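Mugs, Microwaves and Other Things You Keep Asking Me

Hi, I'm Benvinda Aguiar, and I look after the shared kitchen corner at Marsden. I get the same questions in the hallway over and over (which is fine, I like talking about mugs!), so I finally typed up my answers. If yours is missing, leave a note on the fridge and I'll add it the next time I'm in here editing.

Which mugs can go in the microwave?

Plain ceramic ones are usually good. Flip the mug over and look for a microwave mark on the bottom. Anything with a gold or silver rim stays out, and so does every travel mug with a metal lining, even if you've taken the lid off. Lucienne Arnaud has a lovely one with a gold stripe and she drinks from it all day long, but she heats her water in a plain mug and pours it over.

How long should I heat a cup of coffee?

I do 50 seconds for a full mug, stir, taste, and then give it another 30 if I want it hotter. Milk drinks I'd watch the whole time because they climb over the rim so fast! If you only have half a cup left, start with 30 and see how you feel about it.

Can I walk away while it's running?

For a short reheat, sure, go grab your notebook. For soup or oatmeal, please stay put. I've scrubbed enough oatmeal off that ceiling.
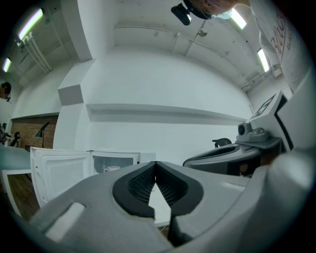 USING THE MICROWAVE

Where do I put my mug?

In the middle if it's just the one. If you're heating two, put them on opposite sides and leave a gap between them. The door swings out to the left, so leave that bit of counter clear before you pull it open. I've knocked over a perfectly good tea doing it the other way around.

The handle gets hot and the coffee doesn't. Why?

That's the mug! Some pottery soaks up water in the wash and then the clay heats up along with your drink. Let it dry overnight and try again. If it's still scorching, keep that one for cold drinks. Ebenezer Abubakari turned his into a pen holder and seems very happy with it.

Is it okay to leave the door open?

For a few minutes after something steamy, yes, I do it myself to air it out. Just check for a forgotten mug before you close it again.

CLEANING AND LEFTOVER THINGS

How do I get rid of the popcorn smell?

A bowl of water with a few lemon slices, 2 minutes on high, then leave it shut for 8 more. Wipe everything down with a damp cloth afterward, including the top (people forget the top). Baking soda in an open dish overnight helps with fish.

Can I use spray cleaner inside?

I'd go with dish soap and warm water. Spray is fine on the outside, squirted onto the cloth first so it doesn't run into the vents.

What happens to mugs with no owner?

They go on the lower shelf until the end of the month, and after that they're anybody's. October's batch is still there, including a very nice blue one.

Who do I tell if it stops heating?

Me, or Wumpini Ankrah if I'm out. Unplug it and stick a note on the door so the next person doesn't stand there wondering about their soup.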